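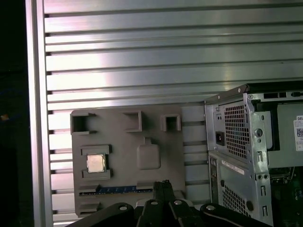
Gray tray against the ribbed aluminum

Workbench top for a one-car garage: aluminum extrusion or plywood?

benchless_in_loveck
I'm putting a bench along the back wall of my garage and I can't settle on the top. The space is 80 inches wide and the floor slopes toward the door. I do small repairs, mostly radios and bike parts, plus some sawing and gluing a few times a year.

I got a quote from Soliman for a top made of aluminum extrusion, cut to length, with legs and leveling feet. It came to 1,910 before delivery. A sheet of decent plywood doubled up, with a 2x4 frame under it, would be a small part of that. I like the idea of slots everywhere so I can bolt down a vise and move it later. I don't like the price. Does anyone here use an extrusion top every day, and would you buy it again?

tallgrass
I have one at work and plywood at home. If I could only have one, it would be the plywood. Small screws roll into the slots and you end up fishing them out with a magnet, and brass ones don't come out that way. Glue and sawdust get in there too. Plywood you can scrape, sand, or flip over.

For 1,910 you could buy the lumber, a good vise, and a drill press, and still have money left.

kerf_and_call
I disagree with most of that. Slot covers exist. They're plastic strips you press in, and you leave open only the slots you're using. My top is thirteen years old and still flat. I had a plywood top before it that sagged within two winters because the garage is damp.

What kind of use you give it matters more than anything. For radios and bike parts I would go with the extrusion. For heavy hammering I wouldn't.

benchless_in_loveck
No heavy hammering. I do have damp in spring. How do you hold small work down on yours?

kerf_and_call
T-nuts and whatever clamp fits. For odd shapes I bolt down a scrap board and screw stops to it. Get the drop-in nuts, the kind that turn and lock from above. With the slide-in kind you have to take everything off the slot to add one in the middle, and you will always need one in the middle.

oldmill77
Question for the extrusion people: how do you deal with the glare? I tried one under LED shop lights and got a headache. Bare aluminum throws the light right back up at you.

tallgrass
That's another point for plywood.

pinch_dog
I moved my lights. They used to be right over the front edge and now they're behind my shoulder on the left. It helped a lot. You can also put a rubber mat down where you work. I have a gray one, cut to leave two slots clear at the back.

Printed plates are worth a look too if you have a printer. A small part sits in a pocket and stays there while you look for the other one.
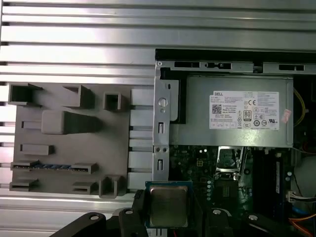 Printed plate with holders and a long slot, on the extrusion surface

pinch_dog
Make the pockets a little loose. Print one pocket by itself and test it before you print the whole plate. I wasted most of a spool learning that.

oldmill77
Thanks, I'll try the mat first. I don't have a printer.

shim_stock
Coming in from the plywood side, but a different way to do it. I built a torsion box top: two skins of half inch ply with a grid of strips between them. Stiff, light enough for two people to carry, and it hasn't moved. I sealed all sides including the bottom. People seal the top and leave the bottom raw, then blame the plywood when it cups.

I also let two lengths of T-track into the surface with a router. That gives you the slots where you need them and wood everywhere else. Cost me a day and not much money.

kerf_and_call
A torsion box is fine if the surface you build it on is flat. A sloping garage floor is not that. He would need a flat reference first.

shim_stock
Two straight boards on sawhorses, shimmed level with each other. Sight across them with strings. It doesn't take a machine shop.

kerf_and_call
Fair enough. I still say T-track set into wood pulls out if you lean on it hard. I've done it.

shim_stock
Short screws. Use bolts that go all the way through, with washers underneath.

benchless_in_loveck
The track idea is interesting. Does anyone know if the Alura track takes standard quarter inch bolts? The store page doesn't say.

tallgrass
The one I have takes a quarter inch hex head, but it's snug. Take a bolt with you to the store.

pinch_dog
Whatever you choose, think about the legs. My first bench had a great top and legs that racked side to side every time I filed anything. Put a diagonal or a full panel on the back. And set the height for how you work. I sit for small stuff, so mine is lower than what the books say.

lirberg_tinker
Did you ask for a quote on only the top, without legs? I got mine as loose profiles and bolted them to a wood frame. The legs and feet were close to half the total on my quote. Used profile comes up too if you wait. Check the ends for saw burrs and bring a straightedge. I passed on one lot where 7 pieces were bowed.

benchless_in_loveck
I hadn't thought of that. I'll ask for a price on the top alone, and I'm going to draw up the torsion box in the meantime and see what the wood comes to. The legs will be 2x4 either way, with a panel on the back.

tallgrass
Bolt it to the wall studs as well. With that floor you'll want it fixed to something.

oldmill77
And put your outlets in before the bench goes up. I did mine after and had to work lying down.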